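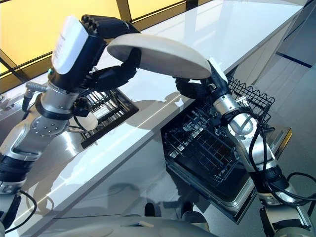
I have been meaning to write up the Kirnus dish rack since July, when it finally took up residence on our counter, and I wanted to live with it through a few seasons of dinners before I said anything. We are a big-plate household, always have been, and that has been the downfall of every rack I've brought home. Mine is the black one with the slats, and against a glossy white countertop the black looks very smart, with a white plate showing through between the bars. The plates I use every night are large, round and white, the sort you want a hand on either side of when you turn them over, and they were the first thing I tried in it.

They fit! I can't tell you how pleased I was. My previous rack, an Amaral, was a perfectly nice wire thing that held saucers and salad plates beautifully and then let a dinner plate lean out over the sink at an angle that kept me awake at night (I lost two that way, and one of them was from my grandmother's set). The Kirnus slats are set deep enough that a big plate goes down between them and stays put, even when I bump the counter with my hip, as I do most evenings.

Now, the cleaning. A black rack shows hard water, there's no getting around it, and ours is very hard. I wipe the slats with a little vinegar on Sundays and that takes care of it, though you do have to go in between them one at a time with a folded cloth. An old toothbrush is better in the corners. If you know you won't keep up with that sort of thing, I'd look at a lighter color – my sister-in-law has the Gretach in cream and hers always looks fresh, although it takes up far more room and she had to move her toaster.

The glossy counter is a separate matter, and I do love it, but it shows every drip and every crumb. I keep a dry towel folded beside the rack and give the counter a quick pass when I put the last plate in. That's about ten seconds of work and I've stopped minding.

A few smaller complaints while I'm here. Mugs are awkward, and the wide-bottomed ones tip over unless you wedge them against something. There is no cup for silverware, so I use an old jam jar. And the booklet that came with mine was all diagrams, tiny ones, with an arrow that I'm still not sure about.

I paid 50 dollars for it at Jisport, with 21 more for shipping, which made me grumble for a good week. Would I pay it again? I think so, yes, if plates are most of what you wash. For a house that runs on mugs and cereal bowls I'd save the money and get something flatter. Mine has had nearly 300 dinners' worth of plates through it by now and I haven't chipped a single one – and I'm still using that jam jar.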